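Pleler Boards > Manipulation > Papers and results
Posted Wed 26 October by gripe_force
14 replies, 3 shares

**Does the Hesell relabeling result hold up for anyone?**

gripe_force wrote:
I've read the Hesell write-up three times and I still don't buy the headline. The claim is that if you take your teleop demos, cut them wherever the gripper opens or closes, and have a second person write a fresh instruction for each piece, you can train on 300 demos and match a policy trained on 1568 uncut ones. Same arm, same table, same clutter.

My problem is the test. They ran 100 trials on objects that were all in the training set, with the bowls in the spots they always used. You could memorize your way to a decent score on that. I want to see what happens when the bowls move and there's junk between the object and the target.

3 likes

tablebound wrote:
We've been trying it since May, on our own table with our own clutter. Bowls, a shape sorter, tools, whatever was in the drawer. The green thing is the one everybody argues over because it's soft and lumpy and the policy treats it differently from one run to the next.

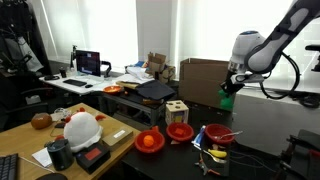 Green object in the gripper, red bowls in front.

My short version is that the cutting helps and the rewriting does very little. We trained one policy on cut demos with the old instructions copied over, and another with new text for every piece. I couldn't tell them apart from the rollouts, and neither could the person scoring them.

5 likes

kunen_user wrote:
Then you wrote bad instructions. The whole point of the second annotator is that they haven't seen the task sheet. If your annotator knows the goal is "put the green one in the middle bowl" they'll write that for every piece, and you've added nothing. On the Kunen set we saw a clear gain once we stopped showing people the task name.

tablebound wrote:
Ours hadn't seen the sheet either. I'm not saying your gain is fake, I'm saying I'd like to know how many seeds it was.

kunen_user wrote:
One seed. Training isn't free.

gripe_force wrote:
One seed! So the evidence for half of this method is one seed on your side and a paper that tested on its own training layout. I'm going to stay unconvinced a while longer.

8 likes

slowgrasp wrote:
I think you're all being hard on them. The write-up does say the bowls were fixed, it's in the appendix. And a method that works in a fixed layout is still useful if you're building a fixed cell. Not everybody needs it to handle a messy table.

gripe_force wrote:
Sure, but the title says "cluttered scenes." If the clutter never moves, it's furniture.

tablebound wrote:
Another one from the same setup, with the green object down on the table between the bowls. Starts like this are the ones I care about. The fingers have to come down with the shape sorter close by, and an arm that has only learned one approach path has very little room to be wrong.

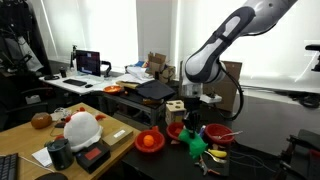
lurk_and_learn wrote:
Newbie question. If you cut every demo at the gripper open and close, how does the policy know which piece comes next when you run it?

tablebound wrote:
It doesn't, unless something tells it. In the paper a separate planner picks the next instruction. We did it by hand with a person typing the next line, which is cheating a bit, and it means our numbers and theirs don't compare directly. Some of their reported gain could be coming from the planner. They never ran the uncut policy with the planner attached, and I'd want that row in the table before I believed the rest.

4 likes

slowgrasp wrote:
OK, that one is a fair hit. I hadn't noticed the baseline runs without it.

kunen_user wrote:
You can't attach the planner to the uncut policy in any sensible way, it was trained on one instruction per episode. What would you even feed it?

tablebound wrote:
The full instruction every time the planner fires. It's a dumb baseline but it's the right dumb baseline.

bauerfeind_bench wrote:
We have 131 uncut episodes on the Bauerfeind bench with the bowls shuffled every run. Too few to reproduce the main result, but enough to fine-tune both versions and look at the gap. I can share the episodes if someone else does the relabeling. I'm not doing it, my wrists hurt.

6 likes

gripe_force wrote:
I'll take them. Three seeds each, bowls shuffled, planner on both. If relabeling wins I'll come back and say so in this thread.

kunen_user wrote:
Hide the task name from whoever writes the text.

gripe_force wrote:
Fine. Task name hidden.

2 likes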